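Bread Box Check, With My Notes

Done 2022-05-06, rental kitchen at Prastwood. I run through this list every time I turn the kitchen over, and the notes are just me talking to myself so I remember next time.

1. Lid slides all the way up and down — OK. A bit stiff for the last inch. I wiped the track with a damp cloth and it got better (crumbs, always crumbs).

2. Handle tight — OK. Gave it a good wiggle, no play. If it ever comes loose I'm pulling the box the same day, I don't want a screw ending up in somebody's toast!

3. Cracks or chips in the rim — OK. I run a thumbnail along it, slower at the corners. The old Wonex one split at a back corner last October and I only found it when it nipped my finger.

4. Mold or stale smell inside — OK. Took out the heel of a rye loaf that had been forgotten in there, then washed the tray with dish soap.

5. Feet grip the counter — NEEDS WORK. It skates when you open the lid one-handed. I have a pack of 100 stick-on pads from Tumeck in the drawer, so four of those go on this week.

6. Distance from the toaster — FIXED. Somebody had pushed it right up against the Sjöberg, and that thing pulls 700 watts. Plastic and a hot toaster are a bad mix, so it's back by the window end now.

7. Lid clear enough to see if there's bread in it — OK. The amber ones like ours do scratch, so soft cloth only, please, and keep the green scrubber for the pans.
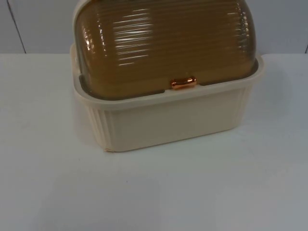 Can the whole box go in the dishwasher?
Hand wash it in warm water, lid and tray both, and let everything dry with the lid open before any bread goes back in.

8. Crumbs under and behind — OK now. Lifted it, swept, wiped the counter. Ants found us last year and I'm not going through that again.

Still to do: pads on the feet, new soft cloth for the hook, and check number 1 again after the next guests.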